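Ticket: Dark items greying in the wash, marks on folds
Status: Open, waiting on customer
Site: Istuten, ground floor laundry room
Opened by: Hsiu-ying Fang
Assigned to: Younes Slaoui

Hsiu-ying Fang, 9.10 am
We wash and fold dark clothing for the Kusby order, mostly sweatshirts and heavy tops in black and charcoal. Since the start of March some of them come back to the folding table with a greyish film, mainly at the cuffs and hems. It brushes off in places but not everywhere. Out of 66 pieces in the last lot I put 11 aside. Whites and towels from the same machine look fine, though I suppose you wouldn't see it on those.

Programme is 30 degrees, dark setting, Nendska powder, no softener. Drum was well filled. Please advise.

Younes Slaoui, 10.25 am
Thanks. A pale film on dark cotton is usually one of two things, powder that hasn't rinsed out or lint. Could you try the following with one of the pieces you put aside:

Rub the cuff with a damp white cloth. If it feels slippery, it is powder.
Run it through a rinse and spin with no detergent, then dry it flat.
Look at it again in daylight, inside out as well.

Also tell me how much powder goes in per load and whether the garments are turned inside out first.

Hsiu-ying Fang, 1.40 pm
Cuff felt slippery, yes. We use the scoop that came with the tub, level full, around 200 ml. They go in the right way out. Jui-lin used to turn them but we stopped in the busy weeks.

The rinse helped. The film has gone from the body of the sweatshirt. The cuffs are still lighter than the rest and I can't tell if that is residue or wear.

Younes Slaoui, 2.15 pm
That is too much powder for a 30 degree wash. Halve it, or change to a liquid for the dark loads. Take a few pieces out of each load too – heavy tops soak up a lot of water and don't move if the drum is packed.

On the cuffs: if they are the same shade after a second rinse, the dye has worn and washing won't bring it back. Compare with the inside of the cuff. If the inside is darker, it is wear.

Jui-lin Tang, 3.05 pm
Adding to this as I do the folding. There is a second problem, creases across the front that stay in after drying. They are left in the basket overnight when the late load finishes after we go. Is that enough to do it?

Younes Slaoui, 3.30 pm
Yes. Hang them or lay them out as soon as the drum stops, sleeves straight. For ones already creased, use steam from the inside. Don't press the iron directly on the black ones, they go shiny.

Hsiu-ying Fang, 4.50 pm
Second rinse done. Inside of the cuff is darker on four of them, the other seven came up even. I will put the four through as worn and tell Kusby. Next load goes in with half a scoop of powder and everything inside out. Please keep the ticket open until that one has been dried and folded, and I'll add a note on the creases at the same time.
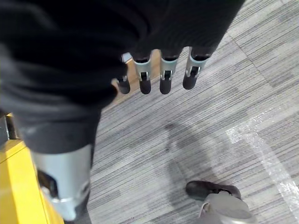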